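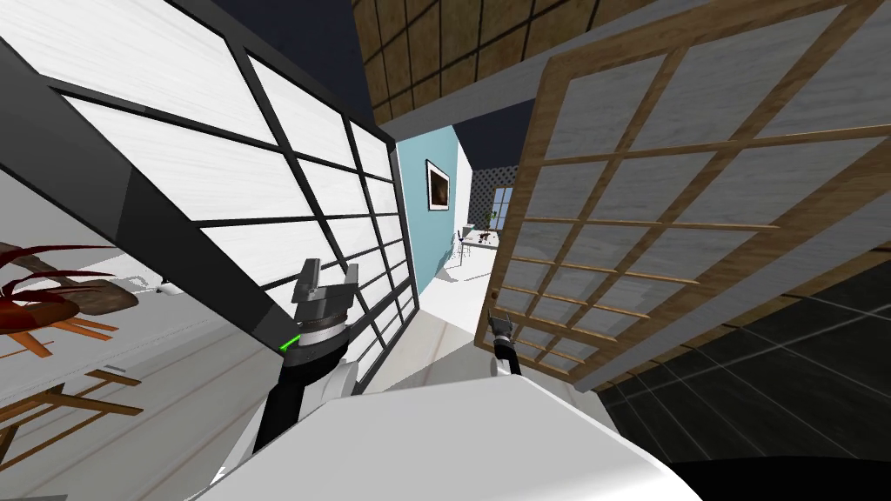 Do recruiters charge you for finding you a job? The employer pays, or should do. If one asks you for money up front, walk away.

Anyway. Farnine has been bought by Grasso. Got the email Friday. Farnine placed me in my last 2 jobs so I do have feelings about it. Small outfit, 196 clients, they rang you back. Grasso has over 300 staff and a portal. 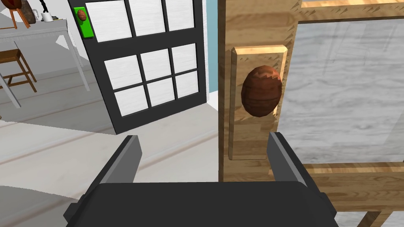

*Between two doors*

Logged in to the portal to see. My CV's there, but teh old one, with the Stustolholm job missing completely. Two years of my life! Sent a message. Got a ticket number, 1070.

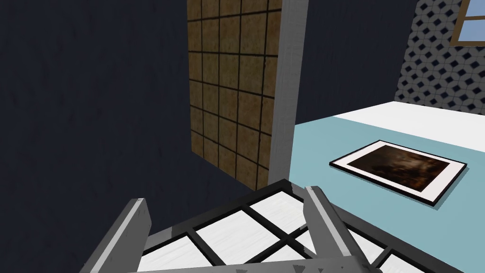

*Posted by me, 9 Nov 2025, Clarnwood*

More on this, as a few of you asked. The email says same team, same phone numbers. Rang on Saturday, got a recording. Fair enough, weekend. Will try again in the week.

Not against the sale btw. The owners built it up from one desk and deserve a payday. Just want a person who's read my CV.
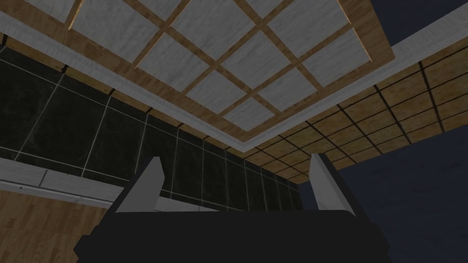
## If you're on their books too

- Download your CV and check the dates
- Ask who your contact is now
- Read the new privacy bit, its long
- Keep your old emails

Right, tea's burning. More when they ring.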